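Projet Flurnau — tâches ménagères et petite manutention
Rapport d'avancement, juillet
À l'attention d'Anneli Rantala, Jundbridge
Rédaction : Ekkachai Suksawat

Version courte, le détail des dépenses part à part avec Kerttu Heiskanen (elle attend encore deux factures). Désolé pour le style télégraphique, je rends ça entre deux séances.

Où on en est

Trois chantiers ouverts depuis le dernier point : linge, rangement d'étagère, débarrassage de table. Avancement très inégal. Le rangement marche correctement tant que les boîtes sont rigides et posées à plat. Le débarrassage est en pause, on attend les nouveaux embouts de chez Skilent. Le linge prend presque tout le temps de l'équipe, et c'est bien la question que vous nous aviez posée : est-ce qu'une machine peut déjà faire ça chez quelqu'un, ou en arrière-boutique, sans une personne à côté. Réponse à ce jour : non. Par morceaux, oui.

427 essais enregistrés sur le linge, toutes tâches confondues. Štěpánka Kratochvíl les a tous relus et étiquetés, plus de 30 sont à refaire (mauvais horodatage, on a trouvé l'erreur, corrigée). Le tri des échecs est dans le tableau partagé, deuxième onglet.

Étagère

Rien de neuf à signaler côté matériel. Le magasin Aaltonen nous laisse l'accès à la réserve le matin jusqu'à 9 h, c'est court mais suffisant. Leur gérante trouve le rythme trop lent pour que ça l'intéresse — une vendeuse remplit le rayon et repart pendant qu'on en est à la deuxième boîte. Remarque notée, on ne la conteste pas. Les sachets souples restent hors de portée, on les a retirés du protocole pour l'instant. À rediscuter avec vous, parce que dans la vraie vie il y en a partout.

Linge

Trois étapes traitées séparément : prendre une pièce, l'étaler, la plier. La prise est la moins mauvaise. Un tissu en tas n'a pas de forme stable, la pince attrape ce qu'elle trouve, et ensuite il faut comprendre ce qu'on tient. Un col, une manche, le milieu du dos, ça change tout pour la suite.

Oskari Ruotsalainen a repris la stratégie de prise de zéro. Avant, on visait le point le plus haut du tas. Maintenant on cherche un bord, et on accepte de lâcher et recommencer. Plus lent mais moins de pièces tirées ensemble. Les vêtements à rayures restent pénibles, le modèle confond encore une rayure et un bord de tissu. Oskari pense que c'est une affaire de données, moi je suis moins sûr. On tranche avec la prochaine série.
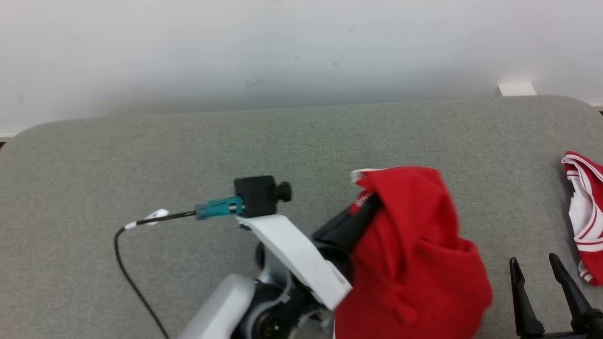
L'étalement, c'est là qu'on perd le plus. Il faut les deux bras, et la coordination est encore fragile : l'un tire trop tôt, le tissu se referme, on repart du tas. Une personne fait ça en secouant la pièce sans y penser. Nous on a essayé le geste secoué, abandonné, trop de contraintes sur le poignet. Le pliage, lui, va bien quand la pièce est déjà à plat. Autant dire qu'il dépend entierement de l'étape d'avant.

Ce qu'on ne sait pas encore : si les réglages tiennent ailleurs que chez nous. Autre table, autre lumière, autre lessive. Pas testé. Je ne veux pas donner de chiffre de réussite tant que ce n'est pas fait.

Retards et demandes

— Embouts Skilent : livraison repoussée, pas de date ferme.
— Besoin de 6 semaines de plus pour le lot linge, sans rallonge de budget. Kerttu a vérifié, ça passe en décalant le débarrassage.
— Accord écrit de votre part pour sortir les sachets souples du périmètre, même provisoirement.
— Une visite chez nous si possible avant la prochaine série, Štěpánka peut vous montrer les échecs, c'est plus parlant que le tableau.

Suite

Série rayures / uni, puis essais sur une autre table, puis reprise du débarassage quand on aura les pièces. Oskari absent une partie du mois prochain, donc l'étalement à deux bras sera repris à son retour. Je vous envoie les courbes dès que Štěpánka a fini de nettoyer les essais à refaire.

E. S.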